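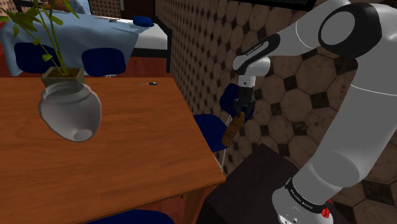 A simulated robot arm with a two-fingered gripper holding a tan object beside a wooden table.

Teaching by demonstration is a group of methods in which a person shows a robot a task and the robot later repeats it or learns a general rule from it. The person may move the arm directly or drive it from a distance. The methods are used with real arms and with simulated ones, and the recordings from both have much the same form.

Hand guiding

In hand guiding, also called kinesthetic teaching, the operator takes hold of the arm and leads it through the motion. The motors are set to support the arm's own weight, so that it can be pushed with little effort. Joint angles are stored many times a second, together with the state of the gripper. Hand guiding is easy to learn, but the operator's body often gets in the way of the cameras, and fine finger motions are hard to show.

Remote control

In remote control, or teleoperation, the operator works a separate device and the arm follows. Common devices are:

Leader arm - a smaller copy of the robot, moved by hand
Handheld controller - tracked in space, with a trigger for the gripper
3D mouse - a knob that is pushed and twisted
Keyboard - slow, used mostly for testing

A leader arm gives the operator a good sense of the joint limits. A handheld controller needs less room but can ask for poses the arm cannot reach.

Simulated scenes

A simulated scene replaces the real arm and its surroundings with a computer model. Furnished rooms with tables, chairs and household objects are common, as they give the arm obstacles to work around. A failed attempt can be reset at once. Contact is the weak point - a grasp that holds in the model may slip on a real object.

The Drastell room set is one collection of this kind. It has 14 rooms, and each task in it is shown by at least five operators. Recordings are made with Jarix, a control program that accepts both leader arms and handheld controllers. A later version, released in February, added playback at half speed.

Recording and cleanup

One recorded attempt is called an episode. Long pauses at the start and end are usually trimmed. In the Eriline format, an episode is stored as four streams: joint positions, gripper opening, camera images and a text label for the task. Episodes in which the operator drops the object may be kept, but are marked as failures.

See also

Imitation learning
Motion planning
Haptic feedback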